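Roof racks, awnings and carrying gear > Bars for a rooftop tent on an older wagon, am I overthinking this?

Started by saltbush_jen, 11 Oct 2020

saltbush_jen wrote:
Hello all, long-time reader and only occasional poster, so be gentle with me! We've finally talked ourselves into a rooftop tent after two winters of crawling about on a foam mat, and I've got myself in a right muddle about the crossbars. The wagon has raised rails from the factory, and the bars that are on it now are a set of Ziteo ones that came with the car when we bought it. They've carried bikes, a kitchen table and my mother-in-law's rolled-up carpet without a murmur.

The tent we like (a Simcombe, the smaller softshell) wants bars at least 1145 mm long, and mine measure 1053 mm end to end. I've measured them three times, the last time with my glasses on. The fellow in the shop said it would be fine because the tent's own mounting channels sit well inside that, but he also very much wanted to sell me a tent, so I thought I'd come and ask people who don't get anything out of it.

The other half of the question is weight. The sticker on the bar says 90 kg, the car's handbook says less than that, and then there's the two of us and a dog who insists on sleeping upstairs. How do people work this out?

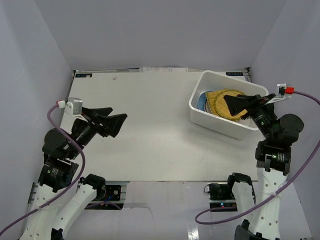

REPLIES (oldest first)

wattlecreek wrote:
Welcome out of the shadows, Jen. I went round and round on this same thing before our first trip up the coast, so I'll tell you where I landed.

There are two weights to think about and people mix them up constantly. The one in your handbook is the load while you're driving, so that's the tent, the bars themselves, and whatever bedding you've left inside it. You and the dog don't come into it, because you won't be up there at 100 on the highway (I hope!). When you're parked, the roof can hold a good deal more, but the handbook often doesn't give you a number for that, and you'll want to ring the car maker or the bar maker and ask them straight out.

And it's always the lowest number that wins. If the bar says 90 and the car says less, then the car's figure is your figure, and no amount of beefy bar will change it.

As for the length, I'd be inclined to go by what the tent people ask for. They've put the number in the instructions for a reason and if something lets go you don't want to be having that conversation with the insurer.

tin_lid wrote:
I'm going to disagree a bit with wattlecreek on the length, in the friendliest way. Bar length on its own doesn't tell you much. What matters is where the feet clamp and whether the tent's channels land between them or hang out past them. If the channels are well inside the feet, an extra few centimetres of bar poking out each side isn't carrying anything at all, it's just something to bang your head on. I've done it often enough to have a permanent dent.

I'd measure from the centre of one foot to the centre of the other, then measure between the tent channels (the shop should let you put a tape on the display one). If the second is smaller than the first by a comfortable bit, I'd sleep well up there.

The thing I'd look at harder is the spread, front bar to back bar. On raised rails you can usually slide them, so you've got some freedom, but tents are fussy about it and it makes a big difference to how much the whole thing rocks when somebody rolls over.

saltbush_jen wrote:
Oh this is so helpful, thank you both, even if you've now got me believing two opposite things. I'll go out with the tape tomorrow. The bars do slide, although one of the feet has a key that's gone missing, so it may take some persuasion and a bit of language.

wattlecreek wrote:
Fair points from tin_lid on the feet, and I'd agree with every word if it weren't for the warranty. My neighbours had a claim on their tent knocked back over bars that weren't to the spec, and the bars weren't even what failed. The zip was! So I'm still in the follow-the-booklet camp, but I'm a cautious old thing and I also iron tea towels.

mudflap_11 wrote:
Can I put in a word for the Abubakari bars? We swapped to a pair in June when we bought our tent and they've been quiet as anything. The old square ones used to howl so badly on the freeway that we'd turn the radio up to drown them and then arrive with headaches. They come in a few lengths, so you could get one over what the tent asks for and stop fretting. Not cheap, I'll grant you, but we bought them second-hand off a family who were moving house, and all I had to replace was the rubber strip along the top.

Jen, for the missing key, the number is normally stamped on the face of the lock barrel. You can order one from that. Mine took 11 days to turn up, and cost less than the parking when I went to collect it.

tin_lid wrote:
Good tip on the key. I will say the Abubakari feet are a bit chunky on some rails and I couldn't get them to sit square on our last wagon, so try before you buy if you possibly can. Lovely bars otherwise. And check the bolts again after the first hour of driving, then again at the end of the first day. Everything settles. Ours took nearly a full turn on one corner the first time, and it had felt rock solid in the driveway.
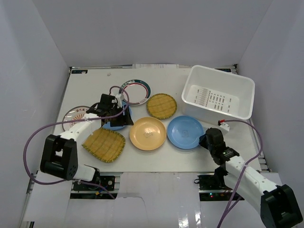 Left arm over the light blue plate

pelican_pie wrote:
Sorry to wander in with a contrary opinion, but has anyone asked Jen whether she wants a rooftop tent at all? We had one for two seasons and loved it right up to the morning we needed milk. You have to pack the entire bedroom away to drive to the shop. With a dog as well, somebody is carrying that dog down a ladder at three in the morning, and in our house that somebody was always me.

We sold it and bought a Stulari ground tent, the sort with the poles already in, and the rack has gone back to carrying the kayaks and the firewood. I don't miss the ladder one bit. Each to their own, of course, and the view from up top was beautiful.

mudflap_11 wrote:
Ha, the milk! We keep long-life in the tub under the back seat for exactly that. But I do agree about dogs and ladders. Ours is a small terrier and goes up under one arm like a newspaper. I wouldn't fancy it with a labrador.

saltbush_jen wrote:
She's a kelpie cross, so somewhere between a newspaper and a labrador. My husband has been told the ladder is his department.

Right, I've been out with the tape and here's where I am. Foot to foot, the bars I've got are wider than the tent channels, but only by the width of my thumb on each side, and that doesn't feel like tin_lid's comfortable bit to me. The weight is okay on the driving side once I take the spare doona and the camp chairs out of the sums. I've emailed the car people about the parked figure and had a very polite automatic reply.

So I think I'm coming down on the side of longer bars, and I'll keep the old ones for the bikes. Pelican_pie, I did read your post aloud at tea and there was a long silence, so you may have sown a seed!

tin_lid wrote:
A thumb each side would make me want longer ones too, so wattlecreek and I have met in the middle after all. If you do go for new bars, get the lock barrels keyed alike while you're ordering. One key for all four feet, and hang the spare somewhere that isn't the glovebox of the same car.

wattlecreek wrote:
Hear hear on the spare key. Let us know what the car people say about the parked weight, Jen, I never did get a proper answer out of mine and I'd love to know if yours are any more forthcoming.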